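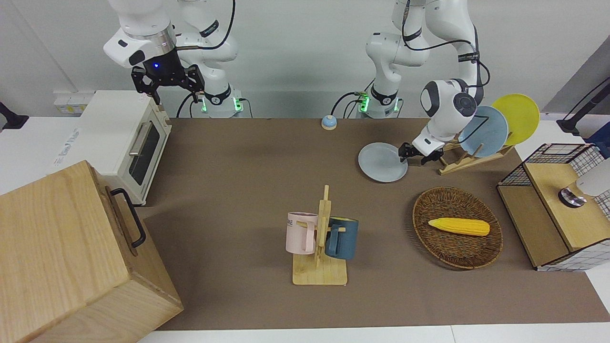

**Ticket 489: Idle arm parking position, kitchen cell**
**Site:** Stitinberg
**Opened by:** Rhiannon Harries
**Assigned to:** Urho Laaksonen
**Priority:** 2
**Status:** Closed, procedure amended

**Issue**
During the March review, the reporter noted that operators park the idle arm at different heights while the other arm handles plates. Cell rule 117 states only that the idle arm must be "clear of the work." The reporter requests a definite rule.

**Log**

09:10. Ticket accepted. Operators are asked to leave the current parking settings unchanged until review is complete.

10:25, U. Laaksonen. Rule 117 was written for the Skevari cell, which has no tall items on the table. The kitchen cell has a toaster oven and a dish rack. A raised position above the oven is acceptable if the gripper is open and empty and the arm is in hold.

11:40, Ivone Andrade (safety). Agreed, with one condition. The oven must be unplugged before an arm is parked over it. Please also confirm that the hold state survives a controller restart.

13:05, U. Laaksonen. Restart test completed. Hold was kept. The 3000 ms delay before release is unchanged.

14:30, I. Andrade. Approved.

**Resolution**
Rule 117 now includes the following text:

- The idle arm shall be raised and placed in hold before the working arm approaches the dish rack.
- The idle gripper shall be open and empty.
- Any appliance beneath a parked arm shall be unplugged.

Operators must sign the revised sheet before their next shift. Questions should be sent to Aatos Oksanen.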